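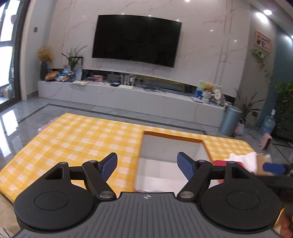
How to screen hand-held gripper demos before training
By Fanni Boros, 4/25/23

This page covers the screening step we use on demonstrations collected with a hand-held gripper. It assumes you already have synced video and a pose track for each demo. If you don't, do the setup page for Kondetti first and come back.

The idea behind the method is simple. A policy trained on every demo you record learns the bad ones too. We score each demo on grip, path and release, drop the worst, and train on what is left. In our test set for soft objects we started with 1710 demos. The policy trained on the screened set needed fewer retries at the grasp than the one trained on all of them. We did not see a difference on hard objects.

What you need

The recorded demos, one folder per demo
The Pacheco scoring script
A text file listing the object in each demo
A second person to check borderline cases

Step 1. Mark the grasp

Open the demo and find the first moment when both finger pads touch the object. Mark it as the start of the grasp. Then find the moment the pads let go and mark that as the end. With soft objects the pads press in before anything moves, so go by contact and ignore the jaw width reading.

Step 2. Check that the object can be seen

Look at the stretch between your two marks. The object should stay in view between the pads. Short gaps are fine. We allow up to 13 frames in a row without a clear view. If the gap is longer, put the demo in the "hold" folder.
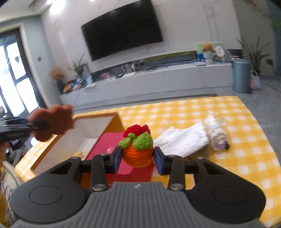

A crocheted toy held between the finger pads, with the open box behind it on the table.

Don't throw out a demo for having clutter on the table or another tool in view. We tried that early on and the policy got worse in busy rooms. Background motion is only a problem if it hides the object or the place where it is going.

Step 3. Run the scoring script

Point the script at the parent folder. It reads your marks and writes one line per demo with three scores, each from 0 to 9. The path score drops when the hand stops or doubles back. The release score drops when the gripper pulls away before the jaws are open.

If every release score comes back as 0, your end marks are probably one frame past the end of the clip. Move them back and run it again.

Step 4. Set the cutoff

Start with a cutoff of 5 on each score. A demo has to meet it on all three. For knitted or crocheted items, lower the grip cutoff by one. The surface gives under the pads and the script reads this as slip.

Step 5. Review the hold folder

Have the second person go through it without seeing the scores. Keep what they keep. Write the decision in the notes column so the demo doesn't come up again in the next round.

Step 6. Export

Export in the Trunberg format if you plan to train with our loader. The Dultis format also works but drops the notes column, so save a copy of the score file first.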